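Forum > Manipulation > Data collection
Topic: How many demonstrations for a cake table task?

brustine_lab
July 9, 2018
Hello all. We are gathering examples for a two-arm task with a small cake, candles and a card, on a yellow mat. Since April we have over 2000 episodes, all by teleoperation with the Trosten software. The learned policy is good with the plate but poor with the candles. I attach one view from the wrist and one from the head.

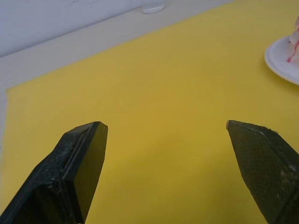
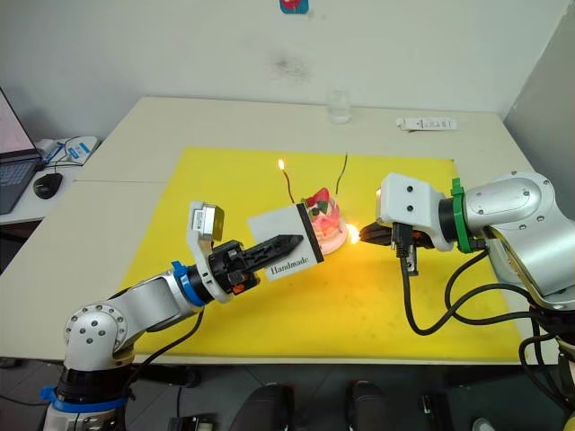 My question is about what to collect next. My colleague wants to go to 3000 with the same set-up. I would prefer to stop and change the position of the cake more. At present 70 per cent of our episodes start with it near the middle of the mat.

skevitetti
I agree with you. More of the same start will teach the same thing. Move the cake, and turn it also.

harms_k
I do not agree fully. Flames are small and they change from one moment to the next. For such a thing you need quantity first. How many operators do you have?

brustine_lab
We have 2. One is much slower than the other, and we kept both styles in the set.

skevitetti
Then I would train on each operator alone before you record anything new. Mixed speeds did more harm to us than a small set.

harms_k
On this point I am with skevitetti. But please keep the slow episodes, do not delete them.

brustine_lab
Thank you both. I will split the set by operator and write the result in this topic.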